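3.2 Work surfaces and the visibility of flat items

The second part of the study dealt with the surface on which small household textiles and other flat goods are laid out before they are folded, stacked or put away. In earlier work on the Wernilcombe set we had found that the surface was rarely recorded, even when the item on it was listed in detail. A napkin on a plain dark table and a napkin on a patterned pale one were entered the same way.

For the present set, collected in May, we therefore logged the surface for each of the 375 layouts. Three properties were noted: base color, pattern, and gloss. Items were logged by outline (square, oblong, irregular) and by color. Material was left out unless it had been checked by hand, as two coders working from pictures often disagreed on it.

Terrazzo patterns gave the most trouble. The chips vary in size, shape and color, and a small dark chip next to an edge can be read as a mark on the item or as part of its outline. White items on a pale terrazzo base were the hardest case. The coders had to follow the edge by looking for the places where chips stopped, and the edge was harder to trace where the chips were sparse. Figure 4 shows a layout of this type, with a flat, square white item on the far half of the tabletop and plain walls on three sides.

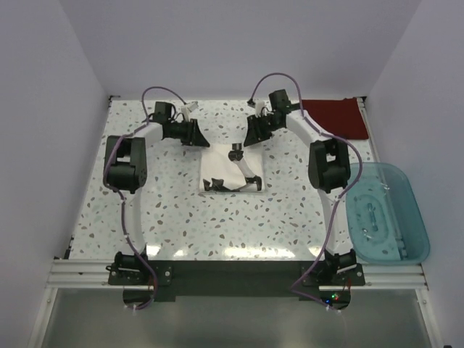 Figure 4. White square item on a glossy white terrazzo-patterned tabletop with grey, brown, charcoal and pale green chips.

Layouts of this type were coded twice, with 30 minutes allowed for each batch. Where the two outlines differed, the larger one was kept and the layout was flagged. Flagged layouts remain in the Gumport tables but were left out of the edge-length comparison in Section 3.3.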